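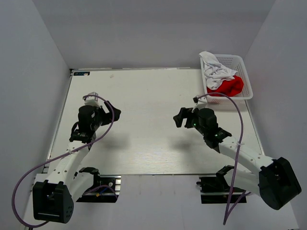 Stavum Opens Refitted Workrooms on the Ground Floor of the Walier Building

The Stavum Institute has reopened the ground-floor workrooms of the Walier Building after a refit that replaced the tables, the partitions and most of the lighting. Staff and students were able to book the rooms again from Wednesday morning.

The refit covers 16 work bays in two adjoining rooms. Each bay has a rectangular table with a cream-white top, set against a plain gray back wall with a gray wall on either side. The front is left open. The bays replace the long shared benches that had been in use since the building was first occupied, and which had been the subject of regular comment in the annual user survey.

"The benches served us well, but they were built for a different kind of day," said Refilwe Potgieter, head of facilities at Stavum. "People were working elbow to elbow, and anything left out overnight tended to be moved by the next group. A bay gives a user a table with clear limits, and it gives my team a much simpler room to look after."

The choice of color was made early in the planning. Users had asked for a surface on which small items could be found easily and for walls without pattern or shine. Several shades were tried over the winter in a trial bay on the second floor, where a darker top was rejected after two weeks. The pale top and gray walls were approved in March, and the order for the remaining bays was placed with Shezi, the supplier that had fitted the trial bay.

Petronella Swanepoel, who managed the project for the institute, said that the trial had saved money as well as time. The first version of the side walls was too tall and made the bays dim in the afternoon. The height was reduced before the main order went out. The position of the power outlets was also changed, following requests from users who did not want to reach across the table to plug in.

Work in the two rooms was carried out in stages so that one room could stay open for most of the term. The final stage required both rooms to close while the floor was resealed. The institute thanks users for their patience during that period, and in particular those groups that moved temporarily to the Puline Annex, where space was limited.

More than the tables has changed. The overhead lights have been replaced throughout, and the storage closets along the corridor have been cleared and relabeled. Items that had been left in the closets without a name or date were listed and offered to their owners before being passed on. The old benches have been taken apart. Sound sections were kept for the building's repair shop, and a number of them have already been made into shelving for the loading area.

Booking arrangements

Bays may be booked through the usual online calendar. A booking may run for up to 30 days, after which it must be renewed. Requests for longer periods should be sent to the facilities office with a short note from the group leader. Walk-in use is permitted when a bay has no booking against it, and users are asked to check the calendar before they begin.

Each bay is identified by a letter for the room and a number for the table. The same code appears in the calendar and on the key cards issued by the front desk. Existing key cards will continue to work, but cards issued for the old benches must be updated at the desk before they will open the closets.

Care of the tables

The facilities office has issued a one-page guide to the new tabletops. Users are asked to wipe the surface with a damp cloth at the end of a session and to avoid solvents and rough pads. Tape should be removed on the same day it is applied. Drilling into the tabletops or the gray walls is not permitted without written approval. Marks or damage should be reported by email with the bay code in the subject line, and no charge will be made for ordinary wear.

Lakshmi Reddy, who coordinates teaching in the building, said that the rooms would be used for scheduled classes as well as independent work. "In the old layout I had to finish one class well ahead of the next so that the benches could be sorted out," she said. "With separate bays, the groups can change over one table at a time. We have already moved two of the evening sessions back to the ground floor."

The refit was paid for from the institute's building fund, with a further contribution from the Walier Trust. The first year's running costs will be reviewed at the end of the spring term, together with figures on how often the bays are booked. The old benches recorded 300 bookings in their last full year. The facilities office has planned for 1,000 under the new arrangement, a total that includes the shorter sessions now allowed.

A second phase, covering the smaller room beside the repair shop, is under discussion. Lwazi Mahlangu, deputy director for operations, said that no decision would be made until users had worked in the new bays for a full term. Comments may be sent to the facilities office at any time or left in the book at the front desk.

Short introductory visits to the workrooms will be held each Wednesday at noon until the end of the month. Places may be reserved with Shireen Shabalala at the front desk. Visitors who require step-free access should use the entrance on the courtyard side, as the ramp at the main door is closed for repair.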